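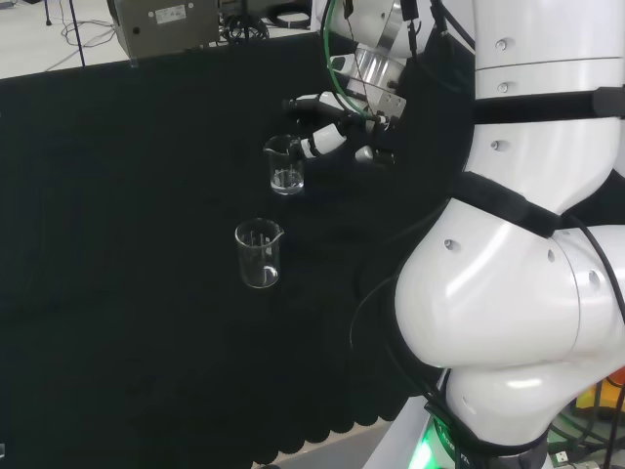
Mixing liquid plant feed from concentrate goes wrong most often at the measuring stage, and most of that can be put right before you open a bottle. Clear a flat surface near a sink and put down a dark cloth. Keep leads and hoses out of the area where you'll be pouring. A loose hose is best held with two soft straps. Wrap them as the black straps are wrapped on the white arm, one straight across and the other on a slant round the narrow part, where it has less chance of sliding. Cable ties also work but you have to cut them off each time.

What you need

A small measuring vessel with a spout, a second one for rinsing, a plastic syringe, a bucket or can marked in litres, and the label from your feed. The steps below use Veritz tomato feed, which I mix at 2 ml to the litre for young plants. Go by your own label if it differs.

Working out the amount

Multiply the dose by the litres of water. A small can of 3,000 ml is three litres, so it takes 6 ml of feed. Write the answer on a bit of tape and stick it to the can. Reda Zaki, who has the next plot to mine at Girnville, writes his on the lid of the water butt instead, and by March it has always washed off.

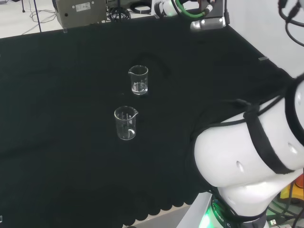

Can I measure the feed in a beaker? It will do for larger amounts, but the marks on a beaker are only a guide, so use the syringe for anything under 10 ml.

Mixing

1. Half fill the can with water.
2. Pour a little concentrate into the first vessel. Don't draw it up from the bottle itself.
3. Draw up the dose with the syringe, holding it upright and tapping out any bubbles.
4. Empty the syringe into the can, then fill it once with clean water from the second vessel and empty that in as well.
5. Top up with water to the line and stir.

Read any scale with your eye level with the surface of the liquid – crouch down if you need to. The surface curves up slightly at the sides, and the reading is taken at the bottom of the curve. 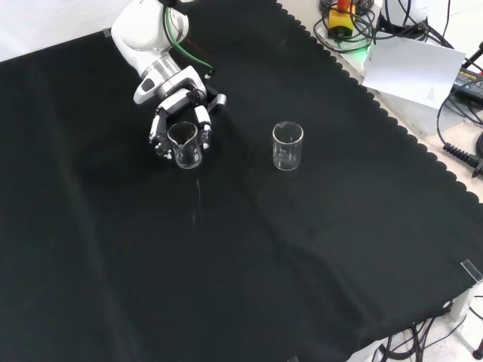
Two clear glass beakers with spouts and printed marks, on black cloth.

Clearing up

Don't pour unused concentrate back into the bottle. Rinse both vessels and the syringe three times and stand them upside down to drain. Mixed feed is best used the same day. Keep everything away from cups and kitchen jugs, and label the syringe so it stays with the feed.

Garden > Feeding > Mixing liquid feed
Sowing Feeding Watering Pests Contact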